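Chapter 4
Colour and the Small Brand

A shopper walking past a shelf gives each product very little time. In that time, colour is read before shape, and shape is read before words. This chapter looks at how small companies choose a colour, how they keep it the same across labels, signs and print, and when it makes sense to change it.

We begin with Plesano, a maker of hand lotion that sold through 30 pharmacies and used 3 different greens on its packaging. Its owner, Casimiro Montes, had ordered labels from whichever printer was cheapest that month. Customers took the older stock for a cheaper line and asked for a discount.

Section 4.2 covers colour matching and the cost of a short print run, using a quote for 500 labels. Section 4.3 turns to caps and closures, which are often bought from a separate supplier and are easy to forget — a cap can be the strongest colour on a pack. 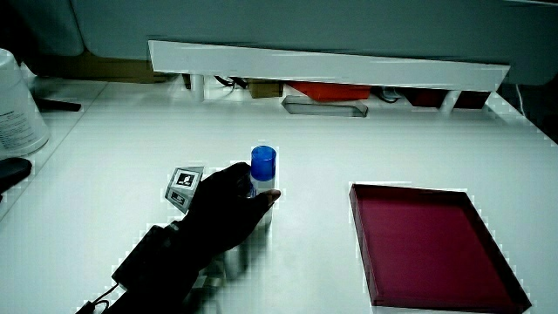 Before reading on, write down the main colour of five products you have at home, then check your answers. Keep the list, as you will need it for the exercise in Section 4.5.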